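We use cookies to improve your visit. OK | Read more

Print this page | E-mail to a friend | 15 shares | 2 comments

Dilani Liyanage is talking about bell ringing before I've got my coat off. She learned at Mistcombe, moved to Rudham for work and was up the tower there the same evening.

"I went along because I heard them from the car park and thought, I want to do that!" she says. "The first time the rope came back down into my hands I laughed out loud."

It took her 15 weeks to handle a bell alone. Last October she rang her first quarter peal, and she can still tell you where she nearly went wrong (up to 100 changes from the end, when her mind drifted to supper).

"You can't be somewhere else in your head," she says. "That's what I love – and the noise, obviously."

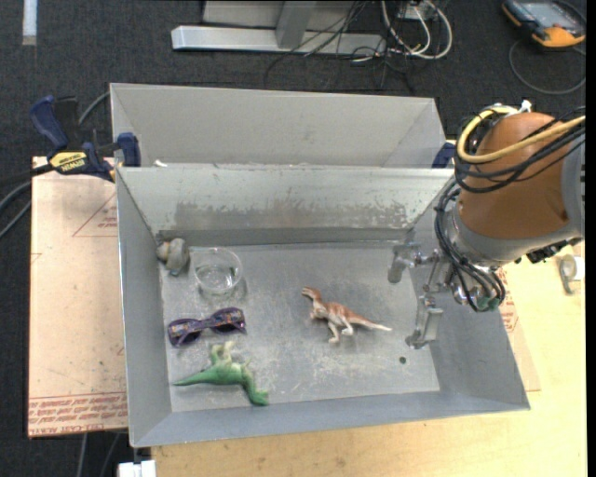 Her other great love is the church jumble sale, which pays for new ropes and which she talks about almost as fast. She'll rummage through anything. A clear round glass bowl in a scuffed metal bin, a little grey toy figure beside it, and she's off. "I can't walk past! Last time we made £932, and that's two ropes and plenty of biscuits."

She rings again at half past seven tonight.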